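Rehanging Heavier Frames: Notes on Wire, Hooks and Plaster
Building Services Newsletter, Koslow House Print Collection

The rehang of the east stairwell was finished in August. Several members have since asked how the works were fixed, mostly because they have similar walls at home. The following covers the method used on the Histalska lithographs and the smaller Nikolaidis etchings, with notes on what was changed from the previous hang.

Weigh the work first. A bathroom scale is accurate enough above 16 pounds if you stand on it with and without the frame and subtract. For lighter works use a kitchen or luggage scale. Weigh with the glazing in place. Glass accounts for a large part of the total in most of our frames, and two of the lithographs had been hung for years on hardware chosen before they were glazed.

Hook ratings printed on the packet assume a sound wall and a load that pulls straight down. Old plaster meets neither condition reliably. We work to a quarter of the combined rating, so a pair of hooks sold as good for 16 pounds in total carries no more than 4. This is conservative for drywall and about right for plaster over wood lath.

Wire was replaced throughout. The old picture wire was braided steel, and the strands had begun to part where they passed through the rings. Braided wire fails one strand at a time, and the damage is hidden by the wrap. Run a cloth along the full length before rehanging. If it snags, discard the wire. New wire should be passed through the ring twice, pulled snug, and wrapped back on itself for at least eight close turns. 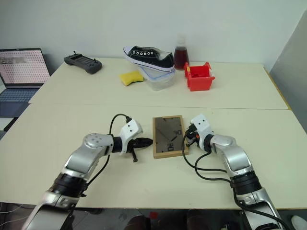

Slack matters more than most people expect. A wire pulled nearly flat across the back puts a sideways load on both fixings that can exceed the weight of the work. At an angle of 30 degrees from horizontal, the tension in each half of the wire equals the full weight. At 15 degrees it is nearly twice that. We set ours so that the peak of the wire, when lifted by one finger at the center, sits a little below the top rail of the frame.

Two hooks are used for anything wider than it is tall. They spread the load, and the work stays level when doors are closed hard. Space the hooks at one third and two thirds of the frame width. The wire then runs flat between them and slopes only at the ends, so check the end angles again after spacing.

Screw length should be no more than two thirds of the depth of the molding. Drill a pilot hole every time, including in softwood. Splits along the grain can stay closed for months and then open in the first dry week of heating.

For the plaster itself, put a small square of low-tack tape over the mark before drilling, use a masonry bit at low speed, and leave the hammer action off. Where the bit drops suddenly, it has passed between laths and a toggle is needed. Where it meets wood, a plain screw will hold.

Felt or rubber bumpers go on both lower corners. They keep the frame clear of the wall and allow air to move behind it, which reduces the gray dust line seen under the old hang. Ours are from Fluvby and are replaced when they harden.

The upper landing will be checked on Saturday, October 2, 2021. The stairs will be closed from 8 in the morning until the ladders are down.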